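4.2 Choosing household objects and recording human reference grasps

Before we could say anything fair about the two grippers, we had to settle on what they would be asked to pick up, and this took us a good deal longer than we had planned. Our first list was drawn up in the lab and it showed: nearly everything on it was a box, a can or a bottle, all of it stiff, evenly weighted and easy to grab from above. Both the Pandik two-finger gripper and the softer Woo gripper did well on those objects, and the scores came out so close together that they told us very little. What we wanted was the kind of thing people really do move around at home, with all the awkwardness that comes with it.

We therefore went to homes in Sirthorpe and asked the people living there to go through their usual small chores while wearing a head camera. We gave them no script beyond a short list of chores to choose from, and we asked them not to tidy up first. After removing clips in which the hands were hidden for most of the lift, we were left with 251 clips of people picking up, shifting or setting down a single object. These clips serve as our human reference grasps. For each one we noted whether one hand or two were used, where the thumbs went, and how far above the resting surface the object was held.

Potted plants soon became our favorite test case, and we would warmly recommend them to anyone putting together a similar set. A flowerpot is a friendly enough shape taken alone, but the plant on top changes the job completely. An approach from above is mostly blocked by leaves, the weight may sit high or off to one side, and a pot that is squeezed hard can give a little under the fingers. People deal with this without seeming to think about it, and the way they place their hands is well worth a close look (Figure 3). 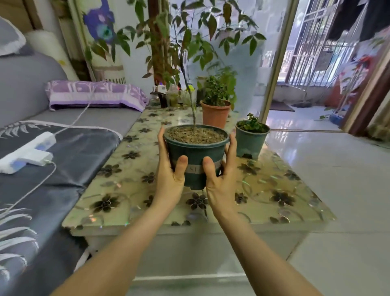
Figure 3. Human reference grasp from the potted-plant group, head camera view. The pot is held from both sides just above the table, with both thumbs on the front.

The grasp in Figure 3 shows the pattern we later tried to copy on the robot. The hands take the pot from opposite sides and stay below the foliage, which leaves the tall, leafy part of the plant free above them. We call this the low side grasp in the rest of the paper. The view is also a good reminder of how much else a home table may hold. Two more potted plants stand on the far half, along with a cluster of small bottles and containers, and the clear plastic tablecloth throws back glare and small rainbow reflections. A planner that treats the table as a plain flat surface with one object on it is going to have a hard time in a place like this, and ours certainly did in early runs.

To turn the human grasps into something the arms could attempt, we kept only the contact side, the contact height as a share of the pot height, and the direction of the lift. We left finger shape out entirely. Neither gripper has anything close to a human thumb, and our early efforts to match finger positions one by one gave us grasps that looked right on the screen and slipped as soon as the arm moved. With the simpler description, both grippers could be given the same target and then left to close in their own way, which seemed to us the fairest arrangement.

Every trial was run on the same pair of arms under the Clenberg controller, using one set of speed limits throughout. We swapped only the grippers, fitting two of a kind at a time so that both arms matched. Each gripper was given 200 trials on the potted-plant group, half with a single arm and half with both arms working together. A trial counted as a success if the pot left the table, was held for three seconds and was set down upright. We did not take points off for brushed leaves, although we did write them down – a choice we went back and forth on, and one we return to in Section 6.

The Woo gripper completed 146 of its trials and failed in the rest mostly by letting the pot tilt during the lift, especially when only one arm was used. With two arms the tilting was much less common, and the motion looked a good deal closer to what we had seen in the clips. We logged 37 trials with this gripper in which at least one leaf was caught between a finger and the rim, and we think a slightly narrower fingertip would help here. The matching figures for the Pandik gripper, along with the breakdown by pot size, are given in Section 5.1, where we also look at what happened when the wrist camera lost sight of the rim behind the leaves.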